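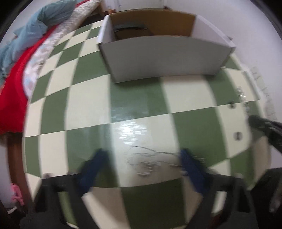

*Green and cream floor tiles, with a bit of silver wire.*

# Stuketari Story Night: your questions, answered

We've had so many lovely messages since tickets for our August evening went up, and a good number of them ask the same things, so we've gathered the answers here. Have a read through, and if you're still wondering about something, write to us! We do love getting mail.

## What is Story Night, exactly?

It's an evening of short true stories, told out loud by people who live in and near town. There are 10 speakers, each with a slot of up to 10 minutes, and an intermission in the middle so you can stretch your legs and tell the person next to you which one made you cry. Speakers work without slides or notes, although a small card in the pocket has been known to travel up on stage and we're not going to frisk anybody.

## Where is it?

At the Zernora, the old movie house on Lurko Street. The main entrance is under the marquee. If you need step-free access, come to the side door, ring the bell, and one of us will bring you straight through to the front rows.

## How much are tickets, and are there any left?

Tickets are $29, and yes, as of 2021-07-02 there are still seats on the main floor. The balcony went very quickly (thank you, balcony people, you are a loyal bunch). We only have 80 seats this time, so please don't wait until the week of the show if you have your heart set on coming.

## Can I get a refund if I can't make it?

Up to a week before the show, absolutely, just reply to your confirmation email. After that we can't return the money, but you're welcome to pass your ticket along to a friend. Send us their name so we can fix the door list.

## I have a story. How do I get on stage?

Oh, please do pitch us! The lineup for August is full, but we're already keeping a list for the next one. Send a paragraph telling us what happened and why it has stayed with you. It doesn't need to be polished, and you don't need any experience at all. Everyone we choose gets two rehearsals and a practice run with the microphone, which is usually the part people are most nervous about.

## Will there be food and drinks?

The Nikolovski bakery is running the lobby counter again, with coffee, lemonade, hand pies and those poppy seed rolls that were gone before intermission last time. They've promised to bring more. Drinks with lids can go into the hall, but food stays in the lobby, please.

## Can I bring my kids?

We'd say it's best for twelve and up. The stories are about real life, and real life has some swearing in it. Babies in arms are fine if you take an aisle seat and don't mind slipping out now and then.

## Will it be recorded?

Yes, audio only. Speakers get to hear their recording first and decide whether we share it, so a favorite of yours may not show up online. The ones we can share will be on our website a few weeks after the show.

## Where should I park?

Street parking on Lurko is free in the evening, and there's a public lot behind the library. Please leave the spaces by the pharmacy for their customers, even if it's raining.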